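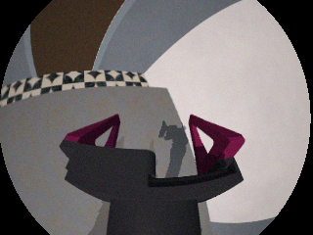 Flillholm Folding Desk: Six Months With a Wobble

Posted 26 April 2018 by Aicha Cherkaoui

I bought the Flillholm in November, when my landlord announced that the spare room was a "study" and raised the rent to match. It seemed rude to have a study with no desk in it.

The Flillholm costs $600, an impressive sum for something that folds up. It came in 2 boxes, delivered by Moodley a few days apart, with the screws in the second one. Assembly took me three evenings. The manual is all drawings of a cheerful bald person who owns more clamps than I do.

Once it's up, the top is lovely. Coffee wipes off, pens don't roll, and there's room for a laptop and the paperwork you're avoiding. The folding part works too, provided you clear everything off first, so I have folded it twice.

Then there's the wobble. Type at a normal speed and it's fine. Type an angry email and the lamp joins in. I wrote to Disetti, who make the thing, and got a nice reply from a Bok-nam Ha suggesting I tighten the rear brace by a quarter turn. I did. It now wobbles in the other direction, which I've come to prefer.

The drawer is shallow. It will hold roughly seven pencils and a passport.

My sister has the Wondetti, the cheaper one with the ugly legs. Hers doesn't fold and hasn't moved since the day she built it. I think about that desk more than I should.

Rating: 3 out of 5. I'd go to four if they sent the screws first.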